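Tea Towels, Dusters and Other Cloths: Which Tips Are Worth Your Time

My sister sent me a link last November to a list of cloth-care tips that had, according to the number at the bottom, 3,942 likes. I read it with my eyebrows up. A fair few of those tips contradicted each other, and one would have ruined a decent tea towel. So I have been trying them out in my own kitchen, one at a time, and writing down what I thought. I am not a chemist. I do a lot of washing up.

Vinegar in the rinse

Everybody recommends this. White vinegar in the softener drawer is supposed to soften cotton, brighten colours, kill smells and keep the machine clean. I ran it for 20 washes on half my tea towels and left the other half alone. After drying on the line I couldn't tell the two piles apart by touch. The smell was a bit better on the ones that had been used for fish. We have soft water here, so if yours is hard you may do better than I did. I would not use it every wash, as the rubber seals in some machines are said not to like it, and do keep it well away from bleach. Those two should never meet.

Salt to "set" the dye

My grandmother swore by soaking new printed cotton in salt water before the first wash. I did it for years out of loyalty. Salt has a job to do while some dyes are going on at the works, but I can't find any sign that it does much for a cloth that is already printed and sold. I soaked one red towel and not its twin, and both turned the bowl pink. What does help is washing new dark things apart from the rest for the first 2 washes, and on cool.

Softener on tea towels

Don't. This one the list had right, which I'll admit surprised me. Softener leaves a coating and the towel pushes water round the plate. If you've been using it for years, a hot wash with nothing but ordinary powder will bring back some of the thirst, though it may take more than one go.

Boiling dishcloths in a pan

Works, stinks the house out, and I don't see what it gives you over a 60 degree wash with a proper powder. Elsa Haugen, who had the flat under mine, boiled hers every evening at nine, and I could have set my clock by the smell coming up the stairs. Her cloths were very white. They were also full of holes. If you must, use an old pan and plain cotton only, and don't wander off.

Microwaving a damp cloth

I'm not keen. People do it and say it kills germs, but a cloth that dries out in there can catch fire, and anything with a metal thread in it certainly shouldn't go in. The washing machine is right there.

Special cloth powders

I was given a tub of Sarna "linen reviver" and paid for a bottle of Jedwood stain lifter myself. The Sarna smelled of pears and did no more for a tea stain than a soak in ordinary oxygen bleach. The Jedwood shifted turmeric, eventually, after a night in the bucket and a day in the sun. Then I tried the sun by itself on another turmeric patch and it faded nearly as well. Kornél Simon wrote in after my last page to say I should have given the Sarna longer. Fair enough, but the tub said 29 minutes and I gave it 29 minutes.

Ironing tea towels

A matter of taste. Ironed ones stack better and I do think a flat towel dries a glass with less fluff. I iron them when there is something good on the radio. Iron printed ones on the back, slightly damp, and skip the starch, because a starched tea towel is about as much use as a sheet of paper.

Folding in thirds

There is a whole school of thought on this, with videos. Fold so that the towel fits your drawer. Measure the drawer, if you like measuring. I stood mine on end, the fashionable way, and it looked lovely until I took one out and the rest lay down.

Crumbs and table cloths

The tip says to gather the corners and carry the lot outside to shake. Good advice as far as it goes, but pick up the crusts and the butter knife first. For a cloth you mean to keep nice, wipe the table underneath before it goes back on. Half the marks I used to blame on dinner were coming up from below. A printed cotton hides plenty, which is why I've gone over to them, though it does mean you find the jam with your sleeve.

When to give up

A towel that still smells after a hot wash and a day outside is finished as a towel. Cut it up for shoes and bicycle chains. I don't hem the pieces, whatever the list says about pinking shears.
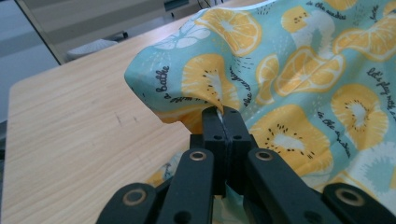 I have yet to try the one with the lemon and the freezer bag. It sounds like a waste of a lemon, but I'll do it when they're cheap.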